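May 20, 2003. Sorting table, back wall

Gervásio and I finally got around to the small-parts shelf this morning, and I want to write down how we set things up before I forget (again!), because the October attempt went nowhere and I could not find a single note about it afterward.

The plan is one bin per kind of thing, all in a row on the white table. Blue is for the lidded containers, red for the black cylinders from the Clustley order, and the clear one is for whatever we decide to send back to Eltau. Ronaldo would like labels on everything, and I told him I'd rather live with the colors for a week first and see if anyone gets muddled. He was very gracious about it but I expect he'll win in the end.

Still to come off the shelf: box 17, plus the bag that Conceição sent over, which I haven't even opened yet. The cylinders go in standing up, please, they roll all over the place otherwise and I have spent enough time under that table.
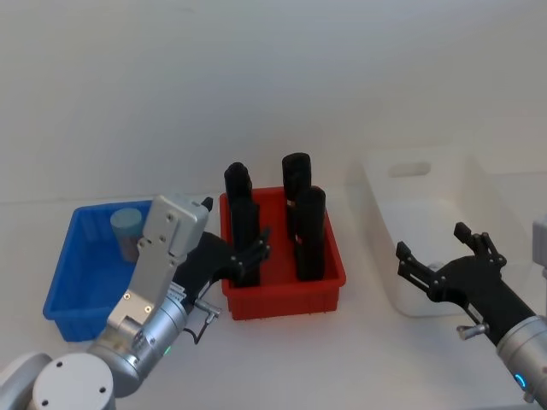
Three black cylinders in red, one container in blue, clear bin on the right.

Ask Gervásio whether the Ovemari lids fit the older containers. If they do, we can skip ordering another 400 and I'll be very happy.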